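27/01/2021

**Visit to Brock Chan's arm build, Drudosside**

I said I'd write this up for those who couldn't come. I should say up front that I went in doubtful. I've seen four home-built arms in the last few years, and three of them could only do anything useful if the owner stood next to them and talked fast. Brock has been posting about his since May, under the name Vikar, and the posts kept saying it could "handle a bedroom." I wanted to know what handling meant.

The arm lives in the back bedroom and it works on what's in there, mostly a round wooden nightstand next to the bed. Brock gave me these from the camera at the wrist.
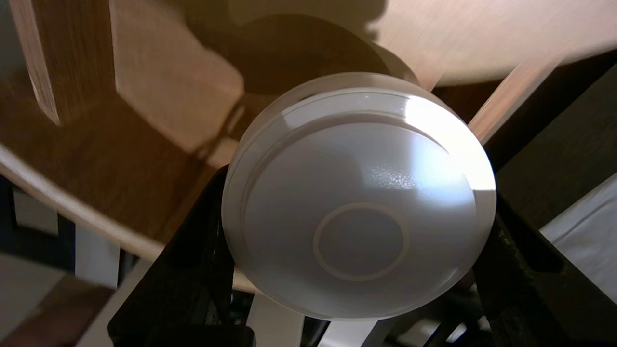
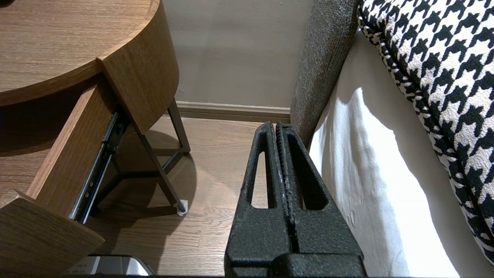
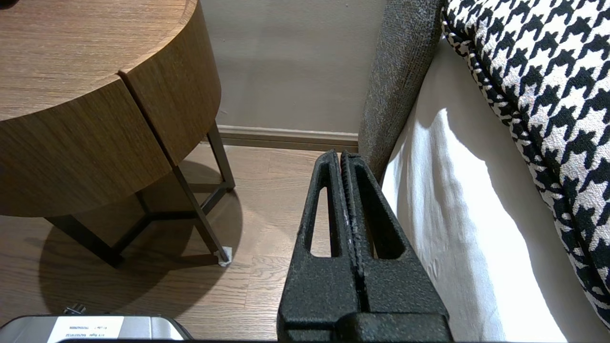

*Wrist camera views from the bedroom. Drawer partway out in the second, fingers shut in the third.*

**What it is**

Vikar is a single arm with a two-finger gripper. The fingers are long black things with a slot through each one, and the finish on them is rough enough to take the skin off your knuckle if you reach past in a hurry (I did). Brock says the slots are there to save weight. I asked what the fingers weighed before the slots and he didn't have a number. Fine, it's his bedroom, but if you tell people a change was made for weight, it would be good to have put the old ones on a scale.

The motor drivers are Fasden boards, bought used. He's on his second set. The first set got hot and started dropping steps, which he blames on the power supply and Villaseñor, who helped with the wiring, blames on the boards. I heard both versions inside ten minutes and I don't think either of them has tested it.

Total spend is $533, according to a spreadsheet I was shown. It leaves out the laptop, the boards that died, and a clamp borrowed from me two years ago that I saw on the bench. So take the figure as a floor.

**The drawer**

This was the part I'd come for. The nightstand drawer runs on a metal ball-bearing slide, so it takes very little pull once it's moving, and I think that flatters the arm. A sticky old pine drawer would be a different matter. Brock disagreed and said that a smooth drawer is harder in some ways, since it runs away from you and you have to stop it. There's something in that. The front is curved too, so the fingers can't sit flat on it.

I watched it try for most of the afternoon. When it went well it went quite well: the arm came in low, got hold, drew back slowly and let go. When it went badly it usually missed the approach and closed on air, then carried out the rest of the routine anyway, pulling nothing open with great care. There's no sensing in the fingers at all. It doesn't know if it has hold of anything.

Brock keeps a log, which I give him real credit for, as most people don't. It has 293 drawer attempts in it and he calls 123 of them good. I asked what counted as good. The answer was that the drawer ended up "open enough," and that he decides on the spot. I suggested a strip of tape on the slide, so that past the tape is a pass and short of it is a fail. He wrote that down. I'd treat anything before the tape as a rough guide.

**Picking things up**

The other routine is lifting things and carrying them. The round white plastic piece in the first picture is what he uses most. It has a rim, and the fingers press on it from either side. It's a friendly object. It's round, so it doesn't much matter which way it's turned, and it's light. I asked to try my glasses case and was told the routine wasn't set up for it. My keys, same answer.

I'm not trying to be mean about this. Everybody starts with the easy object. But the posts say "picks up household items," plural, and I would have liked to see the plural.

He did let me drive it by hand for a while, and that was the best part of the day. The motion is smoother than I expected from used parts. There's a bit of slop in the shoulder that you feel as a small wobble when you stop short – he knows about it and has a new bearing on order. Going under the edge of the tabletop with the wrist camera is hard. You're looking up at the underside of a piece of wood with a big shadow on it, and it's easy to lose track of which way is out. I hit a table leg twice.

**Light**

One thing I'd push him on. The room gets strong light on the white sheet and the space under the nightstand is in shadow, and the camera has to cope with both. He says the bad runs bunch up at certain times of day. His log has no time column. Add one! It costs nothing and might explain half of the misses.

**Where I ended up**

Less doubtful than I was, but only about the hardware. The arm is decently made and the wiring is neater than mine. I don't believe the bedroom claim. Right now it opens one drawer, some of the time, with the owner choosing the starting position, and it carries one shape it was set up to carry.

Brock wants to bring it to the May meetup. My advice was to bring a drawer nobody in the house has touched and let someone else place it. He said he'd think about it. Villaseñor laughed, so we'll see.

Practical stuff if you go: parking is on the hill side only, the 14 bus stops at the corner, and the stairs are steep. Wear shoes you don't mind taking off. He's happy to have people by if you message first – and if you do go, please ask about my clamp.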